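Student Branch Outreach – Progress Report to the Chávez Fund
17 January 2020

Hi all,

I promised you a report once the first full semester was behind us, so here goes. Short version: the Limirville student branch is up and running, we're a little under budget on printing and a little over on food (college students!), and the Sunday evening class has grown more than I dared hope back in August.

Who's coming

We now have 70 students on the list, up from 44 – sorry, typo in my last email, that number should have been 116 contacted and 70 who said yes to being on the list. Please go with the numbers here. Not all of them come every week, and finals pretty much emptied us out, but the evening class held together right up to the break. Quite a few aren't members of our church at all. They come with a roommate, they like the singing, and they stay for the soup. 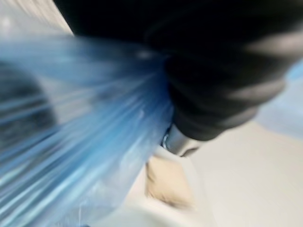

Blue plastic bag, gathered at the neck.

Scripture study

The evening class is working through the Gospel of Luke, a chapter at a time, and we've slowed way down from my original plan. I had us finishing by Christmas. Ha! We got stuck on the parables for weeks and I decided to let it happen. The reading guides we ordered from Pruveo came late but they're good, with wide margins, and the students write all over them. I'd like to order the second set this month so we don't get caught short again.

Rides and the van

Getting people from the Plorkonano dorms is still our biggest headache. The city bus stops running before class lets out, so we've been piling everyone into whatever cars we have. We've spent $444 of your grant on gas so far, and I have every receipt in a folder if you'd like copies. Sharing a van with the Spanish-language congregation is still on the table – they need it mornings, we need it evenings – but insurance is holding things up.

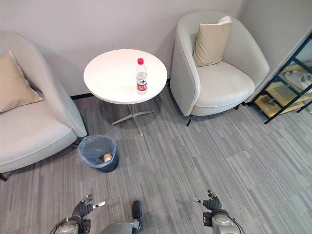 Light gray armchair and the round white side table.

Service projects

We did 5 over the semester. The coat drive was the big one, and the students ran it themselves from start to finish, posters and all. The visits to the nursing home were smaller but I think they meant more. A few of the residents have started asking for particular hymns, so the music group has been learning some older ones that I hadn't sung in years.
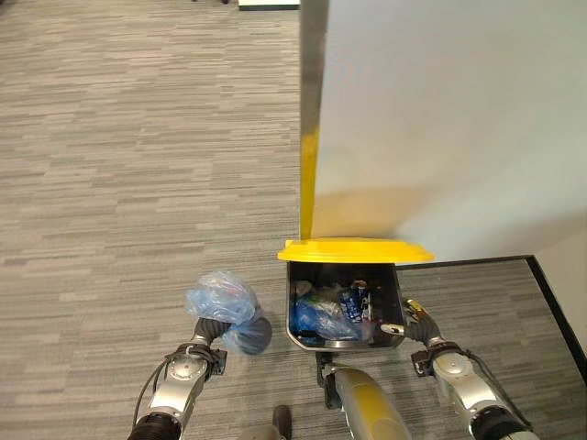
What's next

Classes start back up soon and I'd like to add a midweek lunch devotional on campus, very simple, half an hour and a sandwich. I'll need to move a bit of the printing money over to food for that, so please let me know if you're okay with it. I'll send the updated budget sheet separately, along with the quote for the van insurance as soon as I get it.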